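Lornby Kit Folding Notes

README, version 2
Last edited 6 June 2026
Maintained by Lærke Ragnarsson and Anderson Nogueira

These are written notes and a small table of records on folding basketball kit at home: vests, shorts and the odd warm-up top. The notes cover how each garment was put down, what order the folds went in, and what state the printing and trim were in afterwards.
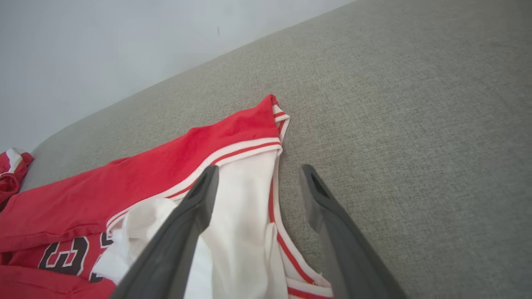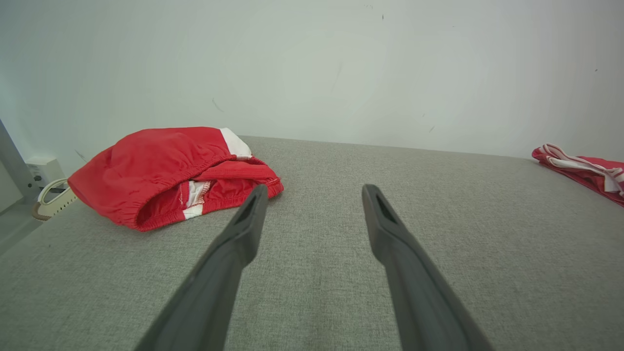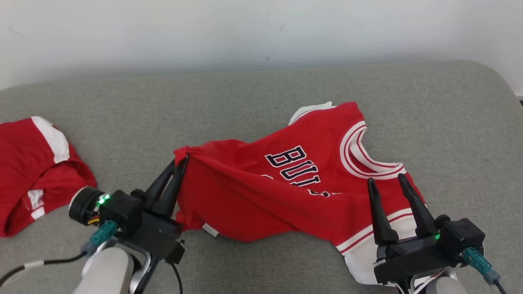
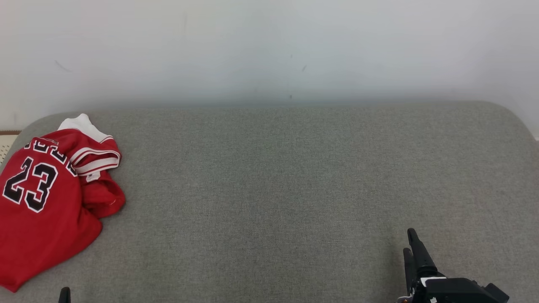
Red basketball kit on grey upholstery

Sports vests are harder to fold neatly than cotton T-shirts, and most of the folding guides we tried assume a T-shirt. The armholes are wide, the shoulders are narrow, and the fabric slides over itself. There is also the matter of the print. A large number such as the 23 in the last picture takes up most of the middle of the back, so a fold straight down the centre creases it. We ask people to bring the sides in as far as the edge of the numerals and stop there. If the vest is too wide for the drawer after that, fold the bottom up once more and leave the sides alone. Striped trim is useful as a guide line. Match the stripes at the two armholes before making the first side fold and the rest usually comes out square.

What is in the folder

records.csv has 381 rows, one for each time a garment was folded.
method.txt has the fold order for vests, shorts and long-sleeved tops.
trim.txt is Ga-eun Hwang's list of trim types, with the words we use for each.
changes.txt says what was altered between versions 1 and 2.

Columns in records.csv

item: vest, shorts, top or other.
main_colour: one everyday word. Write red, not scarlet or crimson.
trim: taken from trim.txt. Leave it blank if there is none.
print: none, small or large. Large means the print would be crossed by a centre fold.
surface: table, bed, sofa or padded. Use padded where it is soft and flat but you would not call it a bed.
start: flat, bunched or inside out. A garment that is partly inside out counts as inside out.
seconds: time from first touch to last, in whole seconds.
finish: good, fair or redo.
remarks: free text, may be empty.

Starting from a bunched garment

Most of the rows begin with the garment bunched, as it would come out of a basket. Find the neckline first. On a vest it is the only closed ring of trim that stays round when you lift it, and once you have it the shoulders follow. On shorts, find the waistband and hold it at both sides. Shake once, lay it down and smooth from the top to the hem. Do not pull at the hem to get wrinkles out, as this stretches the knit binding.

Check for a care label while you are there. If it is on the outside, the garment needs turning before anything else is done. Labels sewn low in a side seam are easily missed.

Surface

A padded surface holds slippery fabric still, which helps with the side folds. It is worse for the last fold, where the bundle sinks and the edges round off. Asger Thoroddsen does the side folds on the sofa and moves to the table to finish. His rows are entered under the surface where he started, with the move noted in remarks.

Known problems

The time column is not reliable above 60 seconds. Two of us stopped the clock to answer the door or the phone and did not always write it down.

Twelve rows have no entry under finish. They were left blank on purpose, as the person folding and the person writing could not agree.

Shorts with a drawstring are mixed in with plain elasticated ones. We mean to split them in the next version.

The word "top" was used for vests in the early rows from May. Elínborg Sveinbjörnsson has corrected those she was sure of, and the others are marked "check" in remarks.

Use

Copy it, change it and pass it on as you like. Please keep the names at the head of this file. If you add rows, keep to the column words above and put your initials at the start of the remarks.

Corrections go to Anderson. Questions on trim are best sent to Ga-eun.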